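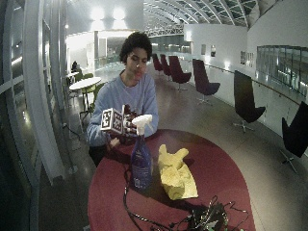
Red table, spray bottle, blue sweatshirt.

Jan 9, 2020

The water report for Stunau lists hardness at 19 German degrees. The figure is an annual average and the town is fed by two sources, so the value at any given tap depends on which well field is running. The Clurkau wells draw from limestone. The Wusten reservoir is surface water and much softer. The utility blends them according to demand and does not publish the ratio.

This matters if you own a kettle, and more if you own a coffee machine with a boiler. Scale is mostly calcium carbonate. It comes out of solution when the water is heated, because heating drives off carbon dioxide and shifts the bicarbonate balance. The part of the hardness that behaves this way is called temporary hardness. The rest, mainly sulfates, stays dissolved at kettle temperatures and can be ignored for descaling.

Test strips give total hardness only. For scale you want alkalinity as well, which needs a drop kit. Mine counts drops to a color change from blue to yellow. Rinse the vial with the sample water first, and read the color against white paper in daylight.

For removal I use citric acid, 5 percent by weight, in lukewarm water. Do not boil it. Hot citric acid with a lot of calcium present can leave calcium citrate, a dull white film that is harder to shift than the scale was. If you already have the film, a second pass with fresh cold solution and a longer soak usually takes it off.

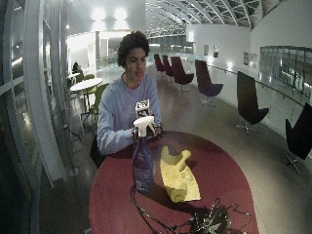
One reader objected that vinegar does the same job, costs less, and has never left a film in a kettle used every day on Clurkau water. The chemistry supports this. Calcium acetate is very soluble, so it does not redeposit. My reasons for avoiding it are the smell and the rubber: acetic acid is hard on some of the seals used in small machines, and the manual for mine excludes it.

I also fitted a Kashyap jug filter in January of last year and kept a log. The cartridge exchanges calcium for hydrogen ions, so it lowers alkalinity and pH together. The drop kit showed a clear reduction until 84 liters, after which the reading climbed back toward the tap value over the next few fills. The indicator on the lid is a timer. It does not measure anything and can be disregarded.

Current routine: filtered water in the boiler, tap water in the kettle, citric acid every 3 weeks. I will repeat the tap readings when the utility next changes the blend.

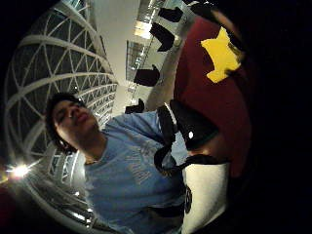

Head back, light blue T-shirt.

Recent posts
Reading a water report without the glossary
Replacing a boiler gasket
Drop kits and test strips compared
Storing citric acid in a damp kitchen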